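Uner Arm Hire: Your Questions Answered

We get a good many emails at Brerkau from people who are thinking of taking on one of our arms for the first time, and the same questions come up again and again, so we've gathered the answers in one place. If yours isn't covered, do write to us. We're a small firm and we like to hear what people are making.

What is the Uner hire service?
We lend out robot arms, ready fitted with a gripper and a small camera, to workshops and small factories that would like to try some automation before they buy anything. The arm comes on its own stand, we set it up with you on the first day, and it stays until you've made up your mind. Most people use theirs for lifting and placing parts — that's where we'd suggest you begin, too.

How long do I have to keep it for?
The shortest hire is 19 days, which sounds an odd number, but it gives you one day for setting up, one for packing away and a decent run of working days in between. After that you can carry on week by week for as long as you like.

What does it cost?
The basic hire is £448 a week, with delivery and collection included if you're within 54 miles of Brerkau. Further than that we charge for the van, and we'll always tell you how much before you agree to anything. There's also a deposit of £1000, which goes back to you once the arm has been checked over.

Who looks after the wiring?
We do the connecting up, so please don't feel you need an electrician standing by. The wires at the wrist pass through a metal gland, and all we ask of you is a quick look each morning to see that nothing is rubbing or pulled tight. If you find a connector hanging free, stop the arm, switch it off at the wall and ring us before plugging anything in. We'd far sooner have ten calls over nothing than one damaged gripper!

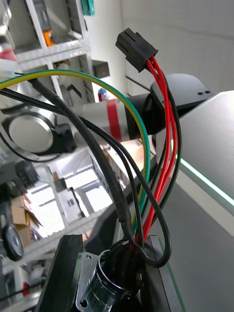
Can I move the arm to another bench halfway through the hire?
Moving it is fine so long as you let us know beforehand. The stand has wheels and two people can shift it comfortably, but the arm will need teaching its positions again once it's in the new spot, and we can talk you through that over the phone in an hour or so.

Which model should I ask for?
The Vallejo is the smaller of the two and suits light parts and tight corners. The Pitby reaches further and is a little slower, and we tend to send it out for packing jobs. If you tell us what you want to pick up and how far it has to travel, we'll happily choose for you.

Do I need to know how to program?
No, and most of our customers don't. You guide the arm by hand to each place you want it to go and press a button to save it — the booklet in the lid of the case goes through it slowly, with plenty of drawings.

When could I have one?
Both models are out on hire at present, and the next free start dates are in June. A short email is enough to hold a place for you.

Page last updated Mon 11 May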